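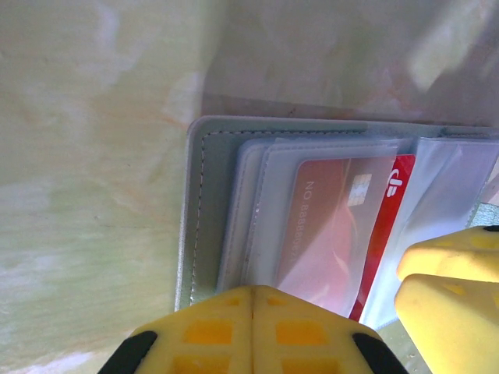 탁상 조작 셀 설비 유지보수 담당자 모집

Jullness에서 로봇 셀 한 대를 맡아 세팅하고 관리하고 고칠 분을 찾습니다. 담당 설비는 사내에서 Ument 셀이라고 부르는 탁상형 조작 셀입니다. 카드지갑, 동전지갑, 필통처럼 작고 얇은 생활 소품을 집고, 펼치고, 옮기는 작업을 합니다. 모집 인원은 2명이고 두 사람이 오전조와 오후조를 번갈아 맡습니다.

공고 게시일: 2023년 10월 21일
모집 부문: 설비기술팀
고용 형태: 정규직 (수습 기간 있음, 수습 중 급여 동일)
근무지: Jullness Clendley동 1층 작업실
경력: 신입 지원 가능, 경력자는 연차에 맞춰 협의

담당 설비

로봇팔 한 대와 손목에 달린 그리퍼, 손목 카메라, 작업 테이블, 제어함, 조명 두 조로 되어 있습니다. 그리퍼 본체와 핑거는 Mahrous에서 공급받습니다. 핑거는 노란색이고 표면에 사각 패드가 격자로 배열되어 있으며 가장자리에 검은 고무가 둘려 있습니다. 핑거 끝은 소모품으로 보고 관리합니다. 작업 물품에 직접 닿는 부분이어서 상태가 나빠지면 가장 먼저 집기 실패로 나타납니다.

손목 카메라는 그리퍼 바로 옆에서 테이블을 내려다봅니다. 핑거 끝과 물품이 한 화면에 같이 들어오도록 각도를 맞춰 두고, 이 각도가 틀어지면 셀을 세웁니다. 테이블 상판은 대리석 무늬입니다. 상판과 색이 비슷한 물품은 경계가 잘 안 잡힐 때가 있어서 조명을 만지는 일이 생각보다 자주 있습니다. 투명 비닐 속지가 들어 있는 카드지갑도 마찬가지입니다. 속지에 빛이 반사되면 안쪽 카드 색이 흐리게 보입니다.

현재 셀의 누적 가동 기록은 정비 대장에 531회차까지 적혀 있습니다. 입사하시면 그 다음 회차부터 본인 이름으로 쓰게 됩니다. 대장은 종이와 전산 두 가지로 관리하고, 종이 대장은 제어함 옆 선반에 둡니다.

하는 일

1. 가동 전 점검
전원을 넣기 전에 테이블 위 물품을 모두 치우고 상판을 마른 천으로 닦습니다. 케이블이 손목 관절에 끼이지 않았는지 손으로 따라가며 확인합니다. 비상정지 버튼을 눌러 보고 풀어 본 다음 원점 복귀를 합니다. 그리퍼를 물품 없이 열고 닫으면서 양쪽 핑거가 같은 속도로 움직이는지 봅니다. 한쪽이 늦으면 가동하지 않고 대장에 먼저 적습니다. 가동 전 점검 항목은 모두 9개이며, 점검표에 체크하고 서명해야 자동 모드로 넘길 수 있습니다.

2. 핑거 점검과 교체
핑거 표면의 패드에 먼지나 가죽 부스러기가 끼어 있으면 부드러운 솔로 털어냅니다. 용제는 쓰지 않습니다. 고무 테두리가 들뜨거나 갈라졌는지 손끝으로 만져 보고, 들뜬 곳이 있으면 핑거째 교체합니다. 접착제로 붙여서 다시 쓰는 것은 금지입니다.
교체할 때는 그리퍼를 반쯤 연 상태로 멈추고 전원을 내린 뒤 고정 나사를 풉니다. 새 핑거를 끼우고 나사를 임시로 조인 다음 양쪽 끝이 나란한지 기준 블록을 물려 확인하고, 그다음에 토크 드라이버로 본조임을 합니다. 한쪽만 바꾸지 않고 항상 한 벌로 바꿉니다. 떼어낸 핑거는 날짜를 적은 봉투에 넣어 보관함에 넣습니다. Mahrous에서 분기마다 회수해 갑니다.

3. 손목 카메라 관리
렌즈는 블로어로 먼저 불고 렌즈 천으로 닦습니다. 입으로 불지 마십시오. 브래킷 나사는 진동 때문에 조금씩 풀립니다. 나사에 그어 둔 표시선이 어긋나 있으면 다시 조이고 보정판을 찍어 위치를 확인합니다. 보정 결과가 허용치를 벗어나면 보정 절차를 처음부터 다시 합니다. 처음 하시는 분은 오래 걸리고, 익숙해지면 45분 안에 끝납니다. 수습 기간에 여러 번 해 보게 됩니다.

4. 조명과 상판
조명은 밝기와 각도를 따로 조절합니다. 상판 구석이 하얗게 날아가 보이면 각도부터 바꾸고, 밝기는 그다음에 내립니다. 반대로 하면 물품 그림자까지 옅어져서 경계를 찾기가 더 어려워집니다. 바꾼 값은 반드시 대장에 적습니다. 예전 값을 적지 않고 새 값만 적는 경우가 많은데, 둘 다 적어 주셔야 합니다.
상판에 긁힌 자국이 생기면 위치를 표시해 두고 주간 회의에서 교체 여부를 정합니다.

5. 작업 물품 관리
카드지갑은 펼친 상태와 접은 상태로 각각 시험합니다. 속지가 접히거나 테두리 박음질이 풀린 물품은 빼서 수리하거나 폐기합니다. 지갑에는 카드가 들어 있는 상태로 시험하기 때문에 가동 전후로 카드가 제자리에 꽂혀 있는지 봅니다. 속지에서 반쯤 빠져나온 카드는 핑거에 걸립니다. 물품에 지문이나 얼룩이 묻으면 마른 천으로 닦고, 투명 속지는 긁히기 쉬우니 문지르지 말고 눌러서 닦습니다.

6. 고장 대응과 수리
자주 나오는 고장은 그리퍼 닫힘 불량, 손목 케이블 접촉 불량, 카메라 영상 끊김입니다. 원인을 찾아 직접 고치는 것까지가 담당자의 일입니다. 구동부 내부를 열어야 하는 수리는 Mahrous에 의뢰하고, 증상과 재현 조건을 적어 보내는 일을 하시게 됩니다. 증상란에 "가끔 안 됨"이라고만 적힌 의뢰서는 접수가 되지 않습니다. 몇 번째 동작에서, 어떤 물품을 물고 있을 때 그랬는지 적어야 합니다.
수리 후에는 시험 물품으로 저속 운전을 먼저 하고 정상 속도로 올립니다.

7. 교대 인계
인계는 셀 앞에서 말로 하고, 같은 내용을 대장에 남깁니다. 그날 바꾼 부품, 바꾼 설정값, 아직 해결 못 한 증상을 적습니다. 셀이 멈춘 채로 인계할 때는 제어함에 작업중 표찰을 걸고 열쇠를 직접 건넵니다.

이런 분을 찾습니다

손으로 하는 정비가 익숙한 분. 육각렌치, 토크 드라이버, 멀티미터를 혼자 쓸 수 있어야 합니다.
전기 회로도와 배선표를 읽을 수 있는 분.
한글 문서로 점검 기록과 수리 의뢰서를 쓸 수 있는 분.
같은 점검을 매일 해도 순서를 건너뛰지 않는 분.
작은 나사와 표시선을 다루므로 교정시력으로 세밀한 작업이 가능해야 합니다.

학력과 전공은 보지 않습니다. 자전거, 인쇄기, 재봉기, 자판기처럼 다른 기계를 고치던 분도 지원하실 수 있고, 서류에 어떤 기계를 얼마나 만졌는지 자세히 써 주시면 됩니다.

우대 사항

협동로봇 또는 산업용 로봇 티칭 경험
그리퍼나 공압 기기 정비 경험
카메라 보정 작업을 해 본 경험
간단한 스크립트를 고쳐 쓸 수 있는 분
전기, 기계정비 관련 자격증 소지자
영문 설비 설명서를 읽을 수 있는 분 (Mahrous 자료 일부가 영문입니다)

근무 조건

주 5일 근무, 오전조와 오후조 교대입니다. 야간조는 없습니다. 조는 두 담당자가 상의해 정하고 팀장이 확인합니다. 셀 정기 정비가 있는 날은 두 사람이 함께 출근하며, 이때 조정된 시간은 근무시간으로 계산합니다.

급여는 경력과 실기 결과를 보고 면접에서 협의합니다. 희망 금액을 지원서에 적어 주십시오. 4대 보험, 퇴직금, 중식 제공. 작업복과 안전화는 회사에서 지급하고 개인 공구를 가져오실 필요는 없습니다. 쓰던 공구가 편한 분은 가져오셔도 되는데, 공구 등록표에 적고 반입하셔야 합니다.

작업실은 냉난방이 됩니다. 앉아서 하는 일과 서서 하는 일이 섞여 있고, 무거운 물건을 드는 일은 많지 않습니다. 로봇팔 분리 작업은 반드시 두 사람이 합니다.

수습 과정

첫 주는 안전 교육과 대장 읽기입니다. 지난 정비 기록을 읽고 같은 증상이 되풀이된 것을 골라 정리해 보게 됩니다. 둘째 주부터 가동 전 점검을 함께 하고, 셋째 주에 핑거 교체를 직접 합니다. 카메라 보정과 조명 조정은 그다음입니다. 혼자 셀을 가동하는 것은 팀장이 점검 과정을 처음부터 끝까지 지켜보고 승인한 뒤부터입니다. 승인 시기는 사람마다 다르고, 늦어진다고 해서 급여에 영향을 주지는 않습니다.

전형 절차

서류 심사, 실기, 면접 순서로 진행합니다. 실기와 면접은 같은 날 합니다.

실기에서는 셀 옆 작업대에서 분리된 그리퍼에 핑거 한 벌을 장착하고, 점검표를 작성하고, 짧은 수리 의뢰서 한 장을 쓰게 됩니다. 장착 설명서를 드리니 미리 외워 오실 것은 없습니다. 빨리 끝내는 것에는 점수를 주지 않고, 나사 체결 순서와 정렬 상태, 기록 내용을 봅니다. 작업 중에 모르는 것을 물어보셔도 감점하지 않습니다.

면접은 설비기술팀에서 진행합니다. 해 보신 수리 가운데 한 번에 못 고쳤던 사례를 하나 여쭤봅니다. 실기 참가자에게는 교통비를 드립니다.

제출 서류

이력서 (자유 양식, 사진 불필요)
정비 경험 기술서: 만져 본 기계, 맡았던 범위, 직접 고친 부분을 구분해서 적어 주십시오. 분량 제한은 없습니다.
자격증 사본 (해당자만)
본인이 작성한 점검표나 작업 기록이 있으면 첨부해 주십시오. 이전 직장의 이름이나 도면 등 외부에 내보내면 안 되는 내용은 지우고 보내셔야 합니다.

접수는 Jullness 채용 페이지의 설비기술팀 항목에서 받습니다. 10월 말까지 받으며, 적합한 분이 정해지면 그 전에 마감할 수 있습니다. 서류 결과는 합격 여부와 관계없이 모두 문자로 알려 드립니다.

지원 전에 자주 물어보시는 내용

로봇 프로그램을 짜야 하나요?
동작 프로그램은 소프트웨어팀이 만듭니다. 담당자는 티칭 포인트를 확인하고 어긋난 위치를 수정하는 정도까지 합니다.

다른 셀도 맡게 되나요?
입사 첫해에는 Ument 셀만 맡습니다. 이후에는 본인 의사를 물어보고 정합니다.

휴일에 고장이 나면 나와야 하나요?
셀은 휴일에 가동하지 않습니다. 휴일 호출은 없습니다.

셀을 미리 볼 수 있나요?
서류 합격 후 실기 당일에 먼저 작업실을 둘러보는 시간이 있습니다. 가동 중에는 울타리 밖에서 보시고, 작업실 안에서 개인 휴대전화 촬영은 할 수 없습니다.

장갑을 끼고 일하나요?
핑거 교체와 카메라 작업은 얇은 정비용 장갑을 끼고 합니다. 회전부가 움직이는 동안에는 장갑을 낀 손을 울타리 안에 넣을 수 없습니다. 장갑 재질에 알레르기가 있으면 면접 때 말씀해 주십시오. 다른 재질로 준비합니다.

기타 안내

제출하신 서류는 채용 목적에만 쓰고 전형이 끝나면 파기합니다. 반환을 원하시면 접수할 때 표시해 주십시오. 허위 기재가 확인되면 합격이 취소될 수 있습니다. 장애인과 국가보훈대상자는 관련 법령에 따라 우대합니다.

문의는 채용 페이지의 문의란에 남겨 주십시오. 설비에 관한 질문은 설비기술팀이, 급여와 근무 조건에 관한 질문은 인사 담당이 답변드립니다. 방문하실 때는 Clendley동 정문 안내실에서 출입증을 받고 1층으로 들어오시면 됩니다.

Jullness 설비기술팀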